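Games shelf check: what I look at and what I found this time

I do this every December at the Ostden community room, before the winter club gets going. It's a tick-list really, but I like to scribble next to each line so whoever does it next year knows what I was on about. Items 1 to 3 are the furniture, the rest is the games themselves.

1. Tables steady, no splinters
OK. The one by the radiator still rocks a bit if you lean on it, so I've folded some card under the short leg. Wants a proper fix!

2. Chairs, stacked and sound
OK, apart from one with a loose back. Out in the corridor with tape on it, please don't bring it back in.

3. Light over the playing tables
Needs doing. The tube flickers after 4 in the afternoon when we've got everything switched on. Reported to Prever, job number 484.

4. Chinese chess (xiangqi) set
OK with comments. I go over each piece with my fingers, rim first and then the face, feeling for chips and sharp bits. They're lovely thick cream discs with the markings cut into them, and grime does love to sit in the grooves (a soft dry brush, no water). Check the lines on the board as well, they're thin and I'd hate to see them rubbed away. Anything small enough to swallow stays on the top shelf when the toddler group is in.

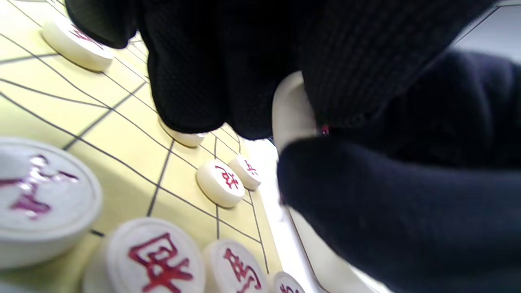 5. Dominoes, Tutoveck box
Fail, sort of. The dominoes are fine but the lid has split along one corner and there's a staple poking out. I've bent it flat for now and put the whole lot in a zip bag.

6. Jigsaws
OK. The 100-piece ones are in good nick. The 2,000-piece harbour one has a torn bag inside, so go gently or you'll be on your knees under the table like I was.

7. Shelf fixed to the wall
OK. Gave it a good tug, both brackets held. Heavy boxes at the bottom please, the Bermúdez draughts set had crept up to the top again.

Still to do: light, table leg, new lid or box for the dominoes. Next check after Easter.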